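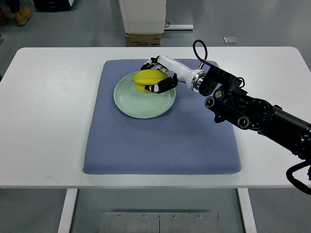
When is a star fruit ripe enough to slice? When the skin is yellow nearly all over, the flesh between the ridges gives slightly under a thumb, and the thin edges have just begun to turn brown.

The rest of this post is storage and cutting notes, mostly for my own reference. I have been buying star fruit since September from the greengrocer on the Erbridge road, and I have thrown away enough of them to want a method.

Buying

The shop sells them loose, in a shallow tray next to the limes. Green ones with a yellow tinge are the usual stock. They are sour, crisp and low in scent, and they will do for a pickle or a salad with salt and chilli. For eating plain I want yellow. A fully yellow fruit with brown lines along the ridges is fine. A fruit with soft brown patches in the grooves is past it, and trimming does not help, as the taste spreads further than the colour does.

Weight is a useful check. I use a small Lenz kitchen scale that reads to the gram. The fruit I get average just over 100 g, and the smallest I have bought was 79 g. A large light fruit tends to be dry in the middle, so I compare them in the hand before paying.

Ripening

Green fruit goes on a plate at room temperature, in one layer, out of direct sun. In my kitchen it takes up to 5 days. I turn each fruit once a day so that no single ridge takes the weight the whole time, since the ridges bruise before anything else does. A bowl is worse than a plate here. The fruit at the bottom gets marked along two or three edges, and the marks go brown overnight.

A folded cloth or a flat cushion underneath makes no difference to ripening. It does stop a plate from sliding on a smooth table, and it softens the landing if a fruit rolls off the rim. Star fruit does not roll far anyway, given the shape.

Once yellow, it goes in the fridge in a paper bag. I have kept one for a week like that with little change beyond slight wrinkling at the ends. Plastic bags hold too much moisture and the ridges go slimy.

Plates

I tried three kinds. A deep pasta bowl held the fruit against the sides, with the bruising described above. A wooden board worked but took up most of the worktop. What I use now is a Bresley side plate, shallow, with a low raised rim. The rim only has to be high enough to stop a slow roll. Glazed ceramic also wipes clean, and that matters because cut star fruit leaks a fair amount of juice.

Picking it up

Hold it along its length, with the fingers over one side and the thumb against the other. Spread the pressure across the flat faces between ridges where possible. Pinching a ridge leaves a dent that will be visible in every slice. Lifting by the ends is all right for firm fruit, less so for ripe.

Cutting

Wash under cold water and rub along the grooves with a thumb. Dry it. Trim both ends by the width of a pencil. If the ridges are brown, run a peeler down each one, taking off as little as possible – a single pass is normally enough. Then lay the fruit on its side and slice across. I cut at the thickness of a pound coin or two. Thinner slices look good on a cake and fall apart in a salad.

The seeds sit near the centre and come out with the point of the knife. They are harmless to the cut, only a nuisance to eat.

Slices brown slowly compared with apple. A squeeze of lime keeps them presentable for an evening. I have not tested longer.

One caution, which belongs in any post on this fruit: people with kidney disease should not eat it at all, and it can interfere with some medicines in the way grapefruit does. If either applies, ask a pharmacist before buying.

Housekeeping

The counter at the bottom of the page says this blog has had 3,174 visits, most of them to the old post on descaling the Berania kettle. That post is still correct, except that the filter now comes out from the top. I will update it when I next have the kettle apart.

Next on the list is quince, if the shop gets any in.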